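Speaker notes - "Slow Clocks, Fast Clocks, and Why I Stopped Worrying"
Grullberg evening talks, November

Get the water first. Last time I forgot the water.

Okay, hello everybody, thanks for coming out. I teach physics to adults who mostly swore off physics in high school, and tonight I want to talk about one thing only: why the pendulum clock in my aunt's hallway was wrong, and how it led me into an argument about what weight is. It's a bit of a wander. Stop me if I go too fast (I will go too fast).

[wait for the latecomers by the door]

So, the clock. My aunt moved from a house by the water up to Promholm, which is more than 2000 meters above the sea, and she took the hall clock with her. Perfectly good clock. She'd set it by the radio every morning for years and hardly ever had to touch it. Up in Promholm it ran slow. She had a man in, he oiled it, he leveled it, he charged her, and it still ran slow.

Ask the room: who thinks it was the cold? Give them a moment. Somebody always says cold.

Cold is a fair guess, but it goes the wrong way! A metal pendulum rod shrinks a little when it gets colder, and a shorter pendulum swings faster. So if cold was all there was to it, the clock should have gained time. Hers lost it. Something else was winning.

And the something else is gravity. The time a pendulum takes to go over and back depends on two things, near enough: how long it is, and how hard the earth pulls on it. For small swings the weight of the bob doesn't come into it at all. Go up a mountain and you're farther from the middle of the earth, the pull gets a little weaker, and the bob takes its time coming home.

Write on board: T = 2 pi times the square root of L over g. Say it out loud while writing, people at the back can't read my g's.

Now the number, do this slowly. Going up 2000 meters takes a bit more than six parts in ten thousand off g, if you just treat it as height above a big ball. Because of the square root, the clock only feels half of that. So three parts in ten thousand, and there are 86,400 seconds in a day, and you end up with something like 27 seconds a day. Which is what she was seeing, give or take - the rock in the mountain pulls back on you a bit and spoils the neat answer. Virgil Ghiță came up to me after I gave this talk at Stununside and made me promise to mention the rock. Virgil, consider it mentioned.

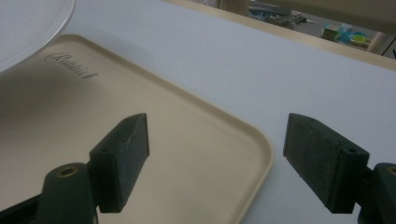
Would a wristwatch have slowed down the same way?

A spring-driven watch wouldn't, at least not for this reason, and a quartz one wouldn't either. The spring and the balance wheel do their back-and-forth with no help from gravity. The balance wheel has mass and the spring has stiffness, and neither of those changes when you drive up a hill.

I love that answer because it splits two ideas people mash together all the time. Mass is how hard a thing is to shove. Weight is how hard the earth is pulling on it. The pendulum needs the pull. The watch only cares about the shove.

[drink]

Next bit is the argument. Hendrik Van Rooij, who ran the evening course before me, used to say that the pendulum formula is hiding a miracle in plain sight, and for years I nodded and had no idea what he meant. What he meant was the missing m. Look at the board. There's an L, there's a g, no m anywhere. A heavy bob and a light bob on equal strings keep the same time.

Why should that be? The earth pulls harder on the heavy one. Sure it does. But the heavy one is also harder to get moving, and by exactly the same factor, so it cancels. Newton knew it, and he tested it with pendulums, filling a pair of equal boxes with different stuff and watching them swing side by side. Gold, silver, lead, glass, sand, salt, wood, water, wheat. I like that wheat is on the list.

Do the demo here. Two strings, same length, measured from the hook to the MIDDLE of the bob, please, not to the top of it! Steel ball on one, wooden ball on the other. Let go together, small swing. Keep talking while they go. The wooden one will die down sooner because of the air, and somebody will call that out, and they're right to. Tell them to watch the beat and forget about the size of the swing.

If the strings tangle, skip to Antwi.

Antwi. This is the little timing program Bok-nam Maeng wrote for the class. You tap a key each time the bob passes the middle and it gives you the average. We did 500 swings once, all in one evening, taking turns so no one went crazy. Then another 500 with the other ball. I'm not going to show the whole table, it's the dullest thing I own, but the two averages agreed well within the slop in our tapping.

Why so many swings? Tapping is sloppy, and one swing timed by hand is mostly a measurement of your thumb. Over a long run, the error at the start and the error at the end get shared out among all the swings in between. Same trick as measuring one sheet of paper by measuring the whole pack.

[if running late, cut the next paragraph]

Mayuree Noiphan asked me whether "gravity" in that formula is a force or something else, given what Einstein said. Good question, and I dodged it for a week. My short version: Einstein took Hendrik's miracle seriously. If everything falls alike no matter what it's made of, maybe falling has more to do with space and time than with the thing that falls. The formula on the board survives fine for a hall clock. There's a real height effect on time itself too, and it goes the other way, since a clock higher up ticks a tiny bit fast. But at Promholm it's millions of times too small to rescue my aunt's clock, and please don't let anyone mix up the two!

So what did she do? She turned the little nut under the bob. Up a bit, wait a day, check the radio, up a bit more. Raising the bob makes the pendulum shorter in effect, and shorter is faster. Took her most of a week.

Questions. Raghavendra Gounder has the other microphone. Leave the formula up, and remember to bring the steel ball home this time.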